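Towels, Baskets and a Lot of Folding

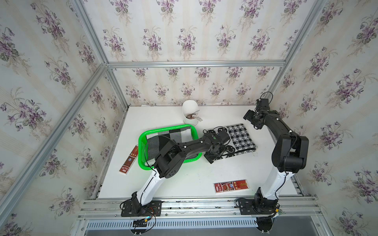
I've been sorting out my kitchen cloths since September and I finally feel like I have a system (well, most of one!). It began when I moved the linens out of the big drawer and found 18 dish towels I'd completely forgotten about, some of them still with the store tags on. So this page is mostly for my friend Aitana Sotomayor, who keeps asking me how I fold things and then doing it her own way anyway.

The green basket is my favorite part of the whole setup. I love that bright plastic green, it wakes everything up, and the rounded corners don't snag the cloths the way my old wicker one did. The gray and black checkered cloth is folded up inside it. Those big squares make it so easy to line up your edges, you just follow the pattern.

The black-and-white one is flat on the table next to it. I like having one cloth spread out and one put away, it makes me want to keep going. And a white tabletop is great for this kind of job, dark patterns show up so well on it.

Then there's the wallpaper! Purple flowers with green leaves on a pale cream and blue-gray background, and if you look closely there are faint stripes running down behind them. Florals with checks shouldn't work, I know, but I think they look lovely together. My aunt Ragnheiður Østergaard had flowery paper like that all the way up her stairs and I've had a soft spot for it ever since.

A few people have asked how I fold. Thirds the long way, then in half, then in half again if the basket is shallow. Smooth it with the side of your hand before each fold. Thick towels I only fold twice or they spring back open on me.

Next up are the cloth napkins, which are in a terrible state, and after that the tablecloths if I can find somewhere big enough to lay them out. I'll add those pictures to the bottom of the page when they're done.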